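Learning to write by hand again

Mon 8 August

In January I noticed that I could not read my own shopping list. I am 42 years old, and I type all day. So I bought a notebook with 100 pages and decided to copy one poem every evening.

The first weeks were not pleasant. My hand became tired after four lines, and my letter "r" looked like a "v". My neighbor Elsa Halvorsen, who taught small children for many years, told me to write bigger and slower. I did not like to hear it, but I followed it.

Where I sit

I tried the sofa, the kitchen and the bed. A white tabletop with space for both elbows is the best for me.

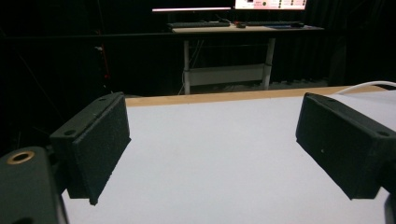
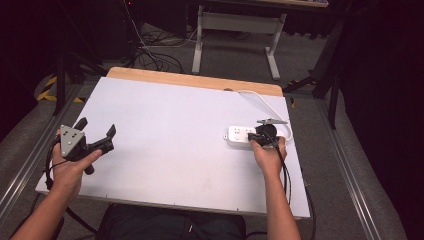
Which pen

A cheap pencil, soft, not too sharp. I also have a fountain pen from my uncle, but it scratches the paper and I get ink on my sleeve. Maybe in winter I will try it again. Tonight I copy a long poem about a ferry, and I still make the "r" badly.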